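**edwards_shop** wrote:

Question on storing small electrical spares. I'm taking over a repair bench in April and inherited a lot of switches and push buttons, most of them out of their boxes. Drawers or bags?

**kmathias** wrote:

Drawers. I have a Kiltik cabinet and sort by mounting hole size first, then by contact type. Color comes last.

**rovitz_fan** wrote:

Disagree on drawers. Parts get mixed as soon as you're in a hurry. I use zip bags with the part number written on them, standing up in a shoe box. Costs next to nothing.

**kmathias** wrote:

Bags are fine for 150 parts. Try it with 3,000.

**edwards_shop** wrote:

I'm closer to the low end. Do you test used ones before they go in?

**rovitz_fan** wrote:

Yes, with a meter, both positions. Anything that reads odd goes in the trash.

**tallpine** wrote:

Before buying anything, lay a batch out on brown paper and sort it there. You can write the groups right on the paper with a marker.
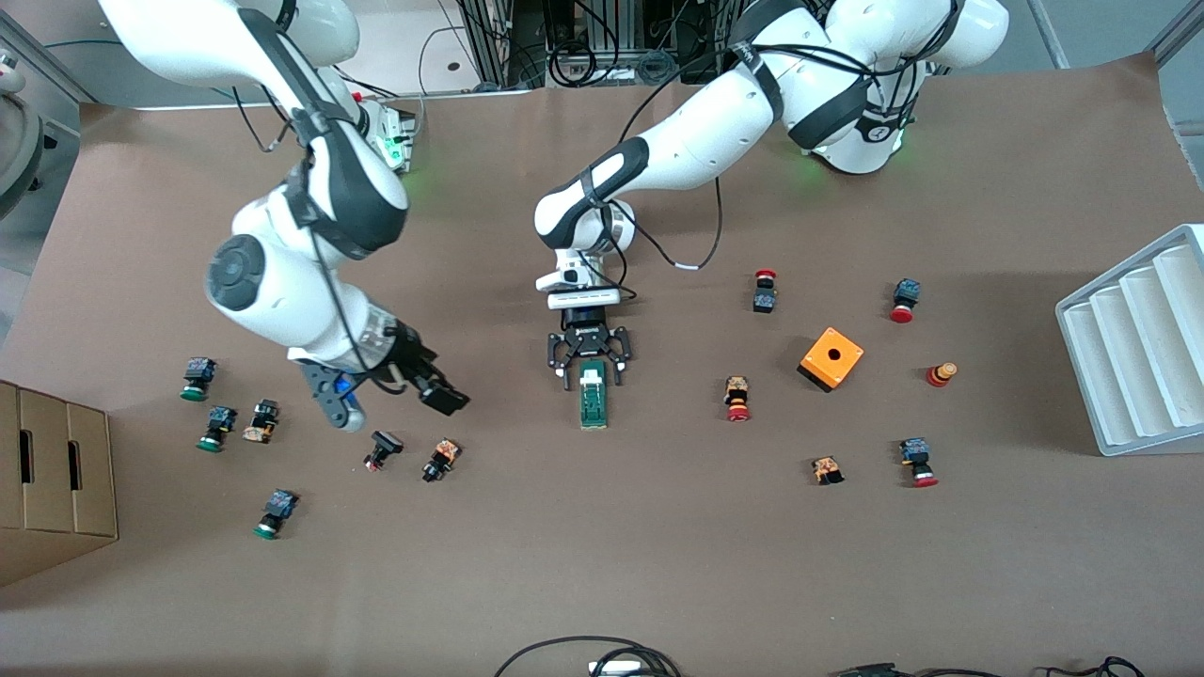

Once the groups make sense, measure the biggest part in each one and buy drawers to fit. I did it the other way around with a Wodilik cabinet and half the drawers were too shallow.

**kmathias** wrote:

Agree with that. Still say drawers.

**rovitz_fan** wrote:

Still say bags.

**edwards_shop** wrote:

Thanks. I'll sort first and post the drawer sizes when I have them.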